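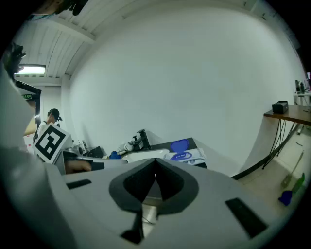

The curved room at Grasska is open again

September 21, 2025

Good news for everybody in Hirngate who's been asking me at the grocery store (you know who you are): the big room at the back of Grasska, the one with the curving white wall, is open again for regular hours. I went over to 219 Sadeghi Street to have a look, meant to stay ten minutes, and ended up hanging around until my parking ran out.

If you haven't been inside since it closed in June, the short version is that the wall is still there. I know there was a rumor going around that it would come down and be replaced with a plain straight one so they could squeeze in a storage closet. The plan did exist, I've seen the drawing, and it was a sad little closet. Then the comment sheets came in, 359 of them, and the closet idea went away pretty fast. I filled out one of those sheets myself, so take my reporting on this with whatever amount of salt you like.

What they did instead was patch it and repaint it, white again, with no stripe and no lettering. There was some talk of putting the Hirngate name across it in big blue letters and I'm so glad that didn't happen. It's a huge wall. It bends around one side of the room and keeps going, and when you stand near it your eye kind of slides along it and doesn't stop anywhere. My old complaint was that people leaned bikes on it. There's a rule about bikes now, posted out in the hall.

The ceiling is the same white slatted one as before. I'd half expected it to be swapped out for tiles, but the slats stayed, and so did the fluorescent lights. Opinions will differ on the lights! Mine is that they're too bright for a Sunday-afternoon kind of mood and just right if you're trying to thread a needle or read the tiny print on a glue bottle. I asked at the desk if there was any chance of a dimmer and was told it was "on the list," and I've lived in this town long enough to know what being on the list means.

Then there are the tables, and here I do have actual news. The old brown folding ones are gone, every last one, including the one with the bad leg that dumped a full tray of beads on my shoes two winters ago. The new tables have white tops with a dark edge and came from Plistix. They sit at the foot of the curved wall, so you can work with your back to the room if you like to concentrate or turn your chair around if you like to talk. I turned my chair around.

The table I picked was nice and steady. I leaned on it with both elbows and then, when the desk person was on the phone, with a bit more than both elbows, and it didn't budge. White does show everything, though. I had a pencil smudge on mine before I'd properly sat down, and it took a damp paper towel and some rubbing to get it off. Bring a mat or an old placemat if you're doing anything with ink or paint.

A few things about how the room works now, so you don't have to call and ask like I did:

It opens at 10 in the morning. It used to open whenever the person with the key got there, so this is a step up. Closing time is still listed as "evening" on the sheet by the door, and I asked for a number and didn't get one.

You can book a table ahead of time, for a group of up to 7. Bigger groups need to ask for the whole room, and there's a form for that at the desk. The form is two pages long and wants to know what floor covering you'll be using. I don't know why either.

Walk-ins are fine if a table is free. You sign the book, write down what you're working on, and go sit. I looked back through the book a little (it's right there, it's open) and people have been fixing lamps, cutting out a quilt, sorting a late uncle's slides, building something listed only as "the thing again." Good luck to whoever that is.

Stuff left on the tables overnight gets moved to the shelf in the hall. It used to be that you could leave a project out for a week and everybody would work around it, and I'll miss that a bit, but I also remember the model village that sat there for most of one spring. So, the shelf. Put your name on things. The desk has tape and a marker.

No food at the tables, drinks with lids okay. I had coffee in a cup with no lid and was very kindly asked to take it out through the doorway to the front area. The front is the lighter side of the building anyway, and there's a bench, so it wasn't much of a punishment. The exit sign is over the doorway, if you get turned around in there like I do. Round walls do something to my sense of direction.

I also asked about sound, as that was a big gripe before. A curved wall bounces voices around, and in the old days you could hear somebody's entire dentist story from clear across the room. I can report that you still can. I heard a good one about a goat. They say fabric panels were looked at and turned down for cost, and that a rug might happen later in the year. If you've got a big rug in decent shape that's doing nothing in your garage, the desk would like to hear from you. They're not picky about color, but it does have to lie flat at the corners.

One more bit, for the people who rented the room for photos. A lot of folks in Hirngate have graduation pictures or baby pictures taken against that wall, mine included (graduation, not baby, and please don't go looking for it). That's still allowed, it just goes through the same form as the big groups. You'd have to slide the tables out of the way and slide them back when you're done. Ask for help, since they're longer than you'd guess once you start steering one around a corner.

Parking is the same as always, meaning there isn't enough of it. The spots right in front on Sadeghi are short-stay and they do check, as I found out. The side street is your better bet, or the bus, which stops near enough that you can carry a sewing machine from it if you rest once on the way.

I'm planning to be back next week with the chair seat I've been meaning to reweave. If somebody else is in the middle of a cane seat and knows what to do at the corners, come find me, I'll be at a table by the wall with the instructions upside down.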